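Grulent Matte Mineral Paint, Interior
Walls and ceilings

Code GR-128
Sold in 1 quart, 1 gallon and 5 gallon sizes
In stock at Fliltdale, ships in 2 working days

Overview

Grulent Matte is a flat interior paint for plaster, drywall, lining paper and previously painted walls. It has a chalk-like finish with almost no sheen, and it goes on with a brush, roller or sprayer. Most rooms need two coats. It is mixed to order in any shade from the Ukano color card, or supplied as untinted white.

The paint is meant for living rooms, bedrooms, hallways and home offices. It can be used on kitchen walls away from the stove and sink. For bathrooms, laundry rooms and other damp spaces, order the Grulent Satin, which has its own page.

Finish and color

A flat paint scatters light instead of reflecting it, so filled cracks, old patches and uneven plaster show less than they would under eggshell or satin. The other side of this is that flat paint marks more easily. A wall that gets rubbed by coats, bags or chair backs will pick up shiny patches over time. If you have a narrow hallway with children going up and down it, consider a tougher finish on the lower half.

The pale shades change a good deal with the light. The warm neutrals on the Ukano card have some red in them, and they will look more gray in a north-facing room and more pink under a warm bulb. We sell sample pots of every shade. Paint a piece of card with two coats, let it dry overnight, and move it to different walls at different times of day. Please don't judge a color from a screen.
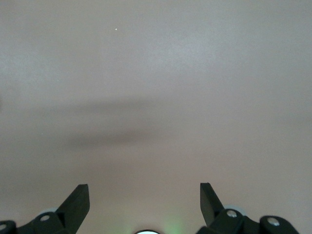

Dark shades need more care. Anything from the last two rows of the card should go over a tinted undercoat, which we will mix for you at the same time as the paint. Tell us when you order. Dark flat colors also show roller overlaps, so work in one direction and keep a wet edge until you reach a corner.

If you are buying more than one can of a mixed color, pour them together into a large bucket and stir before you begin. Cans mixed on different days can vary slightly. The batch number is printed on the lid label. Keep it in case you need to reorder.

Coverage

One gallon covers about 350 square feet in one coat on a smooth, sealed wall. Bare plaster, textured walls and lining paper will take more. To work out what you need, multiply the length of each wall by its height, add the walls together, and take off the area of any large windows or doors. Double the result for two coats. We suggest buying a little over. An unopened can of untinted white may be returned, but mixed colors may not.

Preparing the wall

Wash the wall with sugar soap or a mild detergent and rinse it with clean water. Let it dry fully. Scrape off loose or flaking paint and sand the edges until you can't feel a step. Fill holes and cracks, let the filler harden, and sand it flush. Wipe off the dust with a damp cloth, including the top of the baseboard, where it will otherwise get picked up by the brush.

New plaster must be completely dry before you paint it. Depending on the thickness and the season this can take several weeks. Seal it with a first coat thinned with up to 10 percent clean water, then apply two full coats.

Water stains, smoke stains, crayon and knots in wood paneling will come through this paint however many coats you use. Spot prime them with a stain blocker first. Glossy paint should be sanded dull.

Applying the paint

Stir well with a flat stick, right down to the bottom of the can. Do not shake. Cut in around the edges with a 2 inch angled brush, then roll the main area while the cut-in paint is still wet. We recommend the Vaněk short-nap roller sleeve for smooth walls and the medium-nap sleeve for textured ones. Both are on the Tools page.

Load the roller evenly and don't press. If the roller starts to sound dry or sticky, it needs more paint. Finish each section with light strokes from ceiling to floor. Once the paint has started to set, leave it alone, even if you spot a thin place. Going back over it will leave a mark that the second coat may not hide.

Specks and bits in the surface usually come from a dusty sleeve or from dried paint around the rim of the can. Wrap a new sleeve in masking tape and peel it off to lift the loose fibers. If you do end up with grit in the first coat, sand it lightly by hand when dry, wipe, and carry on with the second.

Do not paint when the room is below 50 degrees Fahrenheit, or in very humid weather. In winter, heat the room the day before and keep it warm overnight afterward.

Drying times

Touch dry: 1 hour
Second coat: 4 hours
Light wiping: 14 days

These times are for a normal heated room with some air moving through it. Cold rooms and dark colors take longer.

Cleaning and touching up

Brushes and rollers wash out in warm soapy water. Scrape as much paint as you can back into the can first, and don't empty leftovers down the drain.

Dust painted walls with a dry, soft cloth. Small marks can be wiped with a damp sponge and no cleaner, without rubbing. To touch up, use paint from the original can and the same kind of tool. A brushed spot on a rolled wall will show, so use a mini roller. On walls more than a year or two old, it is often better to repaint from corner to corner.

Storage

Close the lid tightly and store the can upright, away from frost. Paint that has frozen will turn lumpy and can't be recovered. An opened can should keep for 12 months.

Trade and large orders

Orders over 1800 square feet of wall area qualify for the trade price. Send your measurements and shade names to Sioned Rowlands at the Fliltdale counter, and she will reply with a quote and a mixing date. Large mixed orders are made up in a single batch. Allow an extra week in January, when the mixing room closes for stocktaking.

Customers may collect from Fliltdale or have the order delivered to a ground floor address. Check the shade name on each lid before you sign.

Page last updated 08/09/2018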